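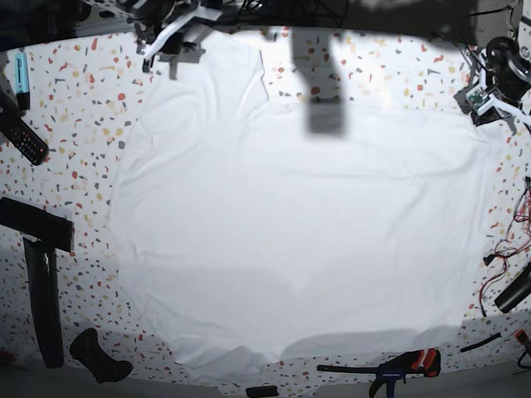

White cloth laid flat, both arms at the top edge.

June, afternoon. Folding by remote control again. Gebhard wants 100 demos before we train. I doubt the number means much if half of them are me hunting for the hem. Did 4, binned 2. 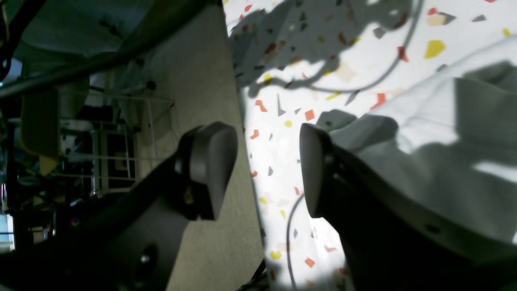 Pasness Teleoperation Group - bench notes

Cloth bunched up on the right, pads open beside it. Jairo says the lag is fine. I say try pinching one layer with it. White on a white table doesn't help either.
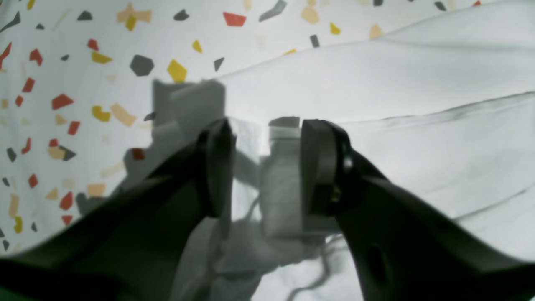
Mimovance claims their policy copes with messy demos - I'll believe it when I see it here. Ask Gebhard what counts as a good fold.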